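How to prepare a memory board for a funeral or a wake

When my family lost an aunt last June, I was asked to make the board with photographs for the hall. I had never made one and I found not much advice, so I wrote down the steps as I did them. Since then I have made two more boards, for neighbours in Plarnen, and I have corrected some things.

Before you start

Ask the funeral home what they allow. At Culwood Chapel they have two easels, and each can hold a board up to 1,000 mm wide. Other places have only a table, and then the board must stand by itself. Ask also at what time you can enter to set it up. For us it was nine in the morning, one hour before the first visitors.

Decide who will collect the photographs. It is better if this is one person only. If several people collect, the same picture comes three times and another one gets lost.

Step 1. Collect and copy

Ask the relatives to send their pictures by one evening that you choose. Give a clear hour, for example six o'clock. We received 224 pictures, which was far too many, but I was glad to have them later.

Never glue an original. Scan it or photograph it in daylight near a window, without flash, and give it back the same day if you can. Write the name of the owner on an envelope — not on the back of the photograph, because ink can go through old paper.

Step 2. Choose

For a board of 1,000 by 700 mm I use around 40 pictures. Put all the copies on a large table and make groups: childhood, work, marriage, children, later years. From each group take the ones where the face is clear. Try to have every close relative at least once on the board. People look for themselves, and it hurts a little when they are not there.

Old group pictures are often the favourite ones, even if they are not sharp. Print them larger than the others.

Step 3. Print

I ordered the prints from Peltari, the copy shop on the Rosales road. They need one working day. Ask for matt paper, as glossy paper reflects the lamps in the hall and the older visitors cannot see well.

Step 4. Lay out and fix

Put everything on the board without glue first. Start with the largest picture, a little above the middle, and place the rest from there. Leave a finger of space between the prints. When you are satisfied, take a picture with your telephone, so that you can find the order again.

Then fix the prints one by one, from the top down. Put the glue close to the edges and a cross in the middle, and press with a clean cloth. Leave the board flat overnight.

Step 5. Captions

Small paper strips are enough. Write the place and the year if you are sure of them. If you are not sure, write only the names.

On the day

Carry the board in an old sheet, and take some spare glue and a few pins with you. Beside it you can leave blank cards and a pen — many visitors like to write a memory and the family can keep the cards afterwards.
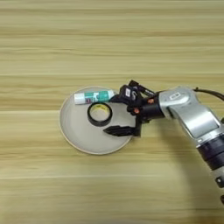

Glue stick and black tape on a plate.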